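Filed under: House, Tools and sorting

The screwdrivers had been living in three places since we moved to Bolstead, and none of the places was a good one. There were a few in the kitchen drawer with the batteries, a few in a biscuit tin under the stairs, and the rest in a carrier bag that I moved from room to room whenever I needed the floor. In December I decided to put the lot in one box and be done with it.

I started by getting everything out on the table. It came to 50 pieces if you count the loose bits, which I did, as I wanted to know how big a box I needed. Plenty of them were duplicates. I seem to have bought a small crosshead every time I put up a shelf. The older ones came from a house clearance in Hernness, where I paid for a bag without looking in it and got a decent set of flat blades and a great many rusty hinges.

The hinges went first. Then anything with a rounded tip went in a pot by the back door, for opening paint tins and scraping out the gutter over the shed. I kept 6 screwdrivers for the main box, and I have tried to be strict about it. Two large ones, flat and cross. Two medium. A stubby one for the cupboard under the sink, where nothing else fits. And one with a thin shaft for plug screws and the battery covers on smoke alarms.

I like a bright handle. A black one disappears the moment you put it down on a dark carpet, and I have spent more time than I'd like patting the floor behind the washing machine. Yellow shows up on everything I own.

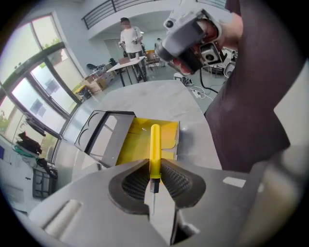
The yellow-handled screwdriver, with the open box behind it.

I had been using a cheaper case from Grakeck before this, and the catch went in the first winter. It stayed shut on a shelf but came open when you picked it up by the handle, so everything ended up on the stairs. A window in the lid is a help as well. I can see which box I've got hold of before I open it, and I no longer have to write on masking tape that falls off after a month.

For the first week I tried foam in the bottom of the box, cut to shape with a bread knife. It looked tidy but it was slow to use, and the crumbs got everywhere. I took it out and put in an old tea towel folded over twice. The tools don't rattle and I can wash it.

The loose bits are still not right. I have them in a pill organiser, flat ones on the left and cross on the right, with the hex bits sharing whatever is left over. The hex bits ought to have a compartment each, but I'd need a bigger organiser, and then the lid won't close. I may go back to Bognár, the ironmonger near the station, and see what they have in the way of small trays. They used to keep some at the back by the paraffin.

The biscuit tin is now empty and has gone back to the kitchen. The carrier bag has gone in the recycling. There is still one screwdriver in the kitchen drawer — the awful one with the split handle — and it is staying there, as people in this house will use a table knife if there isn't something closer to hand.

Next is the drill bits, which are worse. I have found two empty jam jars for them and that is as far as I've got.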